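# Tables by Vörös: The Long Room

These pages cover the furniture in the Tratell building, one room at a time. The long room is used for table work from 9 in the morning, and most of what happens there happens on the wooden tops. Larger versions are available on request from the Pluvura office.

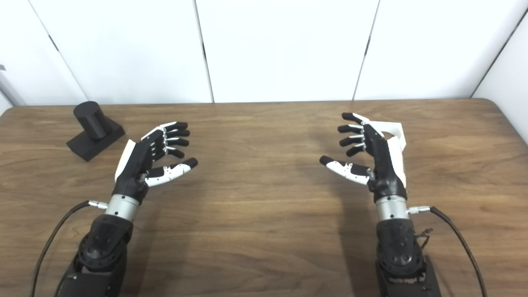

*Wooden tabletop in the long room, with bare wood between the two hands.*

## About the table

The table came to us from the Vörös workshop in March, along with 2 benches that are now in the hallway. We asked for a plain top with no tray, no shelf above it and no raised lip at the back. It had to be wide enough to work at from one side with both arms apart, and low enough to see the whole surface from a chair.

No cloth or mat goes on it during work. Small items are easier to find on bare wood, and a mat shifts when something is dragged across it. People who bring their own mats are asked to leave them on the benches.

## Care

Wipe with a damp cloth at the end of the day and dry along the grain. Cups and bottles stay on the windowsill. Tape may be used to mark a position, but it comes off the same evening. Tape left over a weekend took up to 2 hours to clean off the old top, and part of the mark stayed.

Scratches are left alone unless they catch a cloth. Deeper ones go on the Cikard sheet by the door, with the distance from the left end.

## Other rooms

The front room has the older tables, including the round one that used to be in the kitchen. The store room has folding tables only. Both have their own pages. The list of all 19 tables, with sizes and the room each one belongs in, is kept at the office.

Please ask before moving a table between rooms. The long room door has to come off its hinges first.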